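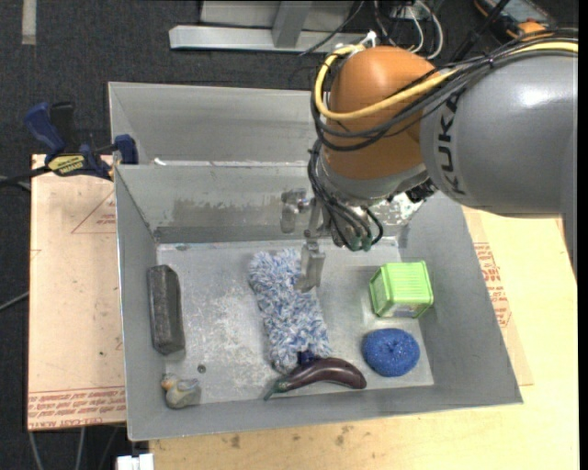

Cables first, then everything else. If the cords are a mess the whole shed is a mess, and you'll spend half of Saturday untangling the extension lead instead of using it. Coil big and loose, never round your elbow. Thick stuff wants a wide loop, like the yellow one there, and a bundle of skinny black leads will sit together fine with one small tie. Don't cinch it hard. You should be able to twist the tie with two fingers.

Velcro over zip ties for anything you use weekly. Zip ties OK for stuff that stays put – trim the tails flush or you'll slice your knuckles.

Labels. Masking tape folded over the cord near the plug, marker, done. Write what it runs, not what it is. "Sander" beats "black cord".

Rust on hand tools: white vinegar overnight, scrub with an old toothbrush, rinse, dry properly, wipe of oil. Mine sat out all August and still came good. Dont do this with anything chromed.

Stuck jar of screws? Hot tap on the lid for a minute. Same as jam.

Sticky drawers – rub a candle stub along the runners. Did all 6 in the old Kairys bench this way, still sliding.

Paint tins. Wipe the rim before the lid goes on, write the room and colour on the side. Lids get swapped. Tap them down with a rubber mallet, a hammer bends teh edge.

Glue bottles upside down in a mug, lid on tight. Joscha Lindemann wrote in with that one, cheers Joscha.

Sawdust on an oil spill, leave an hour, sweep. Cat litter if you're out of sawdust. Bag it and take it to the tip, not the garden.

More on sharpening next time, still waiting on my stone from Ullenholm.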